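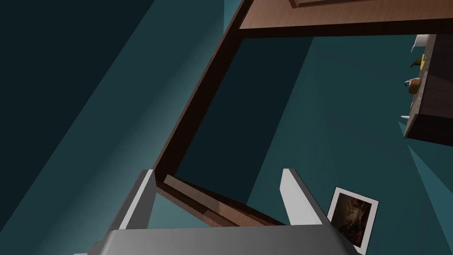

*Render, gripper open, dark brown wooden crossbar between the fingers.*

May 13, 2021

Filings desk, Driltex payments. Started late, server was slow all morning.

Got the full exhibit dump from the clerk's site. 994 pages, one PDF, no bookmarks. Split it by the stamp in the lower right corner, that worked until the exhibit numbering restarts in the appendix. Redid the split by hand from there. Files are in `exhibits/split_b`, ignore `split_a`, will delete.

OCR: bank statements fine. Wire confirmations bad - faxed at some point, gray background, the 3s and 8s are a mess. Tried raising the threshold, lost the decimal points. Went back to default and am fixing amounts against the running balance on each statement. Slow but the balance catches everything.

Payments table after dedupe: 628 rows. Columns are date, sender, recieving bank, beneficiary as written, beneficiary cleaned, amount, currency, page. Do NOT edit "as written". Thodoris L. fixed a spelling in there last week and it took me an hour to find the page again. The spelling mistakes are how we find the page.

**Drallow**

Shows up under 7 spellings. Drallow Ltd, Drallow Limited, Dralow, Drallow Hldgs, Drallow Hold., D. Rallow (!), and one that is just DRLW with the same account number. All mapped to one ID now. Holdings and Ltd may be separate companies, account number is the same though. Keeping one ID with a flag until Antigoni has the registry extracts. She sent the request in January and is still waiting on the certified copy. Uncertified one would do for our purposes, asked her to ask.

**Special counsel's memo, the scope question**

Eftychia and I read it again together. Her reading: the original appointment letter covers the election contacts, paragraph (b) lets him go after things that "arise" in the course of it, and the second letter adds the Driltex loans by name. Defense says the second letter came after the search so the search was outside scope. Judge sounded interested in that at the hearing but hasn't ruled. We write "argued", we do not write "found".

Dates matter here, so:

- appointment letter - exhibit A, date readable
- second letter - exhibit F, date redacted, but the cover email isn't
- search warrant application - sealed, we only have the docket line
- return of the warrant - exhibit J, unsealed, page order wrong in the dump

Iraklis thinks the docket line is enough to put the application before the second letter. I think it's enough to say when it was docketed. Left it open, he's calling the clerk.

**Loans vs. fees**

The big one. Indictment calls the transfers from Weva to Driltex income. Defense calls them loans. Went looking for repayments. Found 2, both small, both in the same direction as a loan would be repaid, neither with a reference line. There is a loan agreement in the appendix, signed by Chatzigeorgiou for Weva, no interest rate filled in. The blank is really blank, I checked the clerk's copy too in case it was our OCR.

Doesn't prove much alone. Plenty of sloppy loan paper around. Need:

- was interest ever booked (Weva accounts, if filed)
- who countersigned, signature illegible, don't guess in the notes please
- whether the tax return lists it as a liability. Return is not in this dump

Thodoris K. ran the totals by quarter and got a bigger number than mine. Difference is currency: he converted at the date of the filing, I converted at the date of each transfer. Going with transfer date. He's rerunning. Old chart is still in the shared folder with no label on it, somebody please don't send that one to the editors.

Script note - `match_benef.py` chokes on empty beneficiary and silently drops the row. Fixed, now writes them to `orphans.csv`. Have not gone through orphans yet. A few look like internal transfers, there's one to a rug dealer.

Legal wants the draft to name only people who are charged or who signed something we hold. So Chatzigeorgiou stays in, the accountant comes out for now.

Next:

- orphans
- page refs for every Drallow row, second pair of eyes (Eftychia)
- registry extracts, chase
- rename the exhibt J files in the right order
- ask Iraklis what the clerk said

Backup ran to the external drive, not to the network one, network one full again.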